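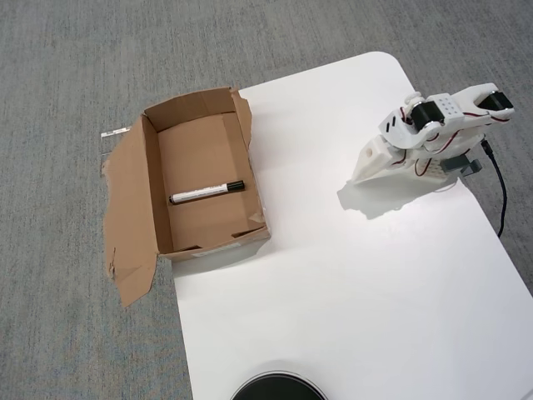
One cardboard carton, torn open on the white table

Walls & Windows > Vinyl Decals > How to Hang a Big One

How to put up a large wall decal by yourself

Updated Sep 12, 2025

I've hung a lot of these now (kids' rooms, a laundry closet, my sister's hallway twice) and the big ones still make me a little nervous. This is for the kind that comes in three layers: a paper backing, the vinyl itself, and a clear or papery transfer film on top. If yours is a sheet of separate little stickers you can skip most of this and just stick them up!

My latest is a birch branch from Furko, 39 inches wide, for over the couch. It came rolled, so the first job was getting it to lie down. Unroll it face up on a table, put a book on each corner and go do something else overnight. A decal that wants to curl will fight you the whole way up the wall.

What I use

- painter's tape
- a tape measure and a pencil
- a small level
- a felt-edged squeegee (mine is a Heneck, but a library card in a sock is fine)
- scissors
- a sewing pin
- a damp cloth and a dry one

Check your paint first. Fresh paint needs to cure, and I'd wait at least three weeks before putting vinyl on it. Flat paint is fussier than eggshell. Anything with a heavy orange-peel texture is a gamble, so stick up one of the test pieces and look at it the next day. Most sets have a test piece in the corner of the sheet, usually a leaf or a star.

Wipe the wall with plain water on the damp cloth and dry it. No spray cleaner, it leaves a film.

Now rub the whole decal down with the squeegee while it's still on the table. Front first, then flip it and do the back. You want the vinyl to grab the transfer film and let go of the backing. I skipped this on my first one and spent an evening picking letters off with my fingernails.

Tape the decal to the wall by its top corners and step way back. Mine looked level up close and was sloping badly from the kitchen! Over a couch I like the bottom edge 14 inches or so above the cushions' backs. Make two light pencil ticks at the top corners once you're happy.

Then comes the hinge. Run one long strip of painter's tape straight down the middle of the decal, top to bottom, onto the wall at both ends. Take off the corner tape. Fold the left half over toward the right, peel the backing away from that half, and cut the loose backing off with scissors. Keep the fold pulled taut and squeegee it back onto the wall from the center out, in short overlapping strokes. Pull the center tape, peel the backing off the other half and do the same thing.

If a piece of vinyl stays on the backing while you're peeling, stop, lay it back down, rub hard, and try again more slowly.

Leave it alone for ten minutes. Then peel the transfer film from a top corner, folded back nearly flat against itself. Don't pull it straight out at you. Thin twigs and letter tails like to lift, so press those with a fingertip as you go.

Bubbles: tiny ones usually settle in a week or two. For a stubborn one, prick the edge with the pin and push the air toward the hole.

When you want it down, warm it with a hair dryer on low and pull slowly from one end. It won't be reusable after that, so take a picture of it first if you're sentimental (I am).

Sabina Machala wrote in to ask about doing this around a light switch. Turn the power off at the breaker, take the cover plate off, hang the decal right over the opening, trim it just inside where the plate sits, and screw the plate back on.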